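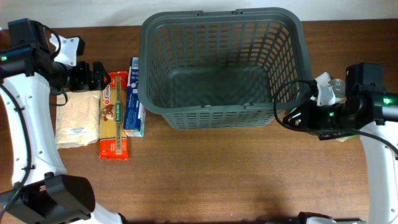

The basket on the kitchen table

Reading time: 2 minutes
Print | E-mail

When I moved into my flat above the Halász bakery, the kitchen had one cupboard for dry food, and it was deep and dark. Packets went in at the front and slowly travelled to the back, where they stayed. In April I took everything out and found three opened bags of semolina.

A friend advised me to buy glass jars. I looked at them in the Tivuden shop and the set I liked was too dear for me, and also too heavy to lift down every evening. I came home with a grey plastic basket with little slots in the walls. It has stayed with me longer than any clever system I tried before.

The method is simple. Once a week I put the empty basket on the table, push it back against the wall and place the food next to it in a row. Anything tall goes in first, standing at one end. A cardboard box is good for this, for it holds its shape and the soft things can lean on it. Then comes spaghetti, which is always longer than you remember. I measure the packet against the basket before I decide, and if it does not fit flat, it goes in on a slant with its end above the rim.

Bags of grain and flour are the difficult guests. They slump, they fall over, and a small hole makes a big mess. I fold the top down twice, close it with a clothes peg and put the bag in last, with the label facing me. My mother kept flour in a tin with a tight lid, and if you have moths in your neighbourhood I would follow her and not me.

Colour helps more than I expected. Red is the pasta, blue is the box, and the plain bag is whatever I must read. At half past six, with the water already on, I am glad I do not need to read much.

The slots are useful too. You can see through them when something is finished, and crumbs are easy to shake out over the sink. I wash the basket with dish soap and a soft brush, then leave it upside down on a towel overnight.

There is one rule I am strict about: when the basket is full, I do not buy a second one. I cook from it until there is room again, and that week we eat a lot of spaghetti.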